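Posted in: Workshop notes / Faults and fixes

The left arm stopped dead again

25 February 2023

I said in December that I'd write up the left arm fault once I was sure of it. I'm sure enough now, so here are the notes, mostly for my own use the next time it happens.

The setup is the two-arm bench at Purumside, running the marker sorting job. The arms pick up felt-tip markers and put them in plastic cups. The control software is Skarnero, which we've had since the bench was built and which I have no great complaints about.

The fault went like this. The left arm would be partway through a move, usually reaching across towards the middle, and the gripper would drop out. The arm itself carried on to the end of the move with the fingers doing whatever they had last been told to do. If it was holding a marker it kept hold of it. If it was meant to close, it didn't, and the arm then went off to the cup with nothing in it. Skarnero logged a lost connection to the gripper and, a moment later, a connection restored. It didn't stop the job.

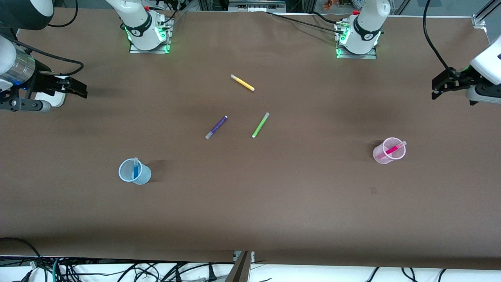 That last part bothered me more than the dropouts. A gripper that loses contact should stop the arm it's bolted to. I had assumed it did. The setting is there, but it was switched off on the left arm and on for the right, and I can't find any note of who changed it or when. It may well have been me.

I went through the log and found 107 dropouts in 3,424 picks. The right arm had none. Plotted against joint position they nearly all fell in the same place, with the wrist turned well over and the arm stretched out. That pointed to the gripper cable.

I powered down, locked off the supply and moved the wrist by hand with a meter on the cable. One core went open when the wrist got past a certain angle. The outer sleeve looked fine. When I cut it back, the break was just behind the connector, where the cable had been clipped too tightly and was taking the bend over a very short length.

The replacement came from Verbeke and took 12 days, during which the bench ran on the right arm only. I've left a longer loop on the new cable and moved the clip further back. I also turned the stop setting on for the left arm and tested it by pulling the connector during a slow move, with my other hand on the stop button. The arm halted.

It has now done over 28 hours without a dropout. I still want to check the right arm's cable, as it was clipped the same way by the same person on the same afternoon.

Recent posts
Moving the bench from Trellivthorpe
Labelling cables after the event
Which cups tip over and which don't
A stop button you can reach sitting down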